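Search this site Search Menu

Category: Course Materials / Household Goods Handling

August
Posted by Course Office, Illen School of Interiors

Unit 4 Handout: Sorting and Packing Mixed Household Stock

This handout accompanies the second session on showroom clearance. Students should read it before the practical and bring it with them. The reading from the Sarantis manual covers the same ground in more detail, and the inventory form referred to below is the short Ruster form, not the long one used in Unit 2.

4.1 Mixed stock

A clearance rarely involves one class of goods. Bathroom vanities, cabinets, framed pictures, pet beds, waste bins and toilet seats may all stand on the same floor and leave on the same day. The Funine job used in last term's assessment listed 62 lines, of which 38 were small items under the weight limit for single-person carrying. Students who began with the furniture ran out of floor space before the small items had been sorted.

The accepted order of work is small items first, then leaning or wall-stored pieces, then standing furniture. Vanities with a sink and faucet in place are treated as one piece and are not taken apart unless the form says so.

4.2 Framed pictures

A framed picture is held by the sides of the frame and kept upright. It is not laid flat under other goods. Where no picture crate is available, a rigid open container with a level base may be used for short moves within a room. A wooden tub is acceptable for this purpose if the picture stands without being forced and the corners are clear of the rim.
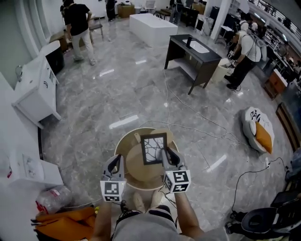

The container should hold one picture only. Loose hardware, hanging wire and small ornaments go in a separate box, marked with the same line number. Tags already attached to a container are left in place and copied onto the form exactly as written.

4.3 Floors and cables

Polished stone floors mark easily. Furniture is lifted and set down, never pushed. Power strips and loose cables are coiled and moved to the wall before any standing piece is carried. Plastic bags and empty cartons are cleared at the same time.

4.4 Values and limits

Any single item valued above 4,000 on the form is set aside for the supervisor and is not packed by students.

4.5 For the practical

Each group will receive 12 items and one blank form. Forms are handed in at the end of the session, signed by every member of the group. Late forms are not graded.

Reading: Sarantis manual, chapter on frames and mirrors.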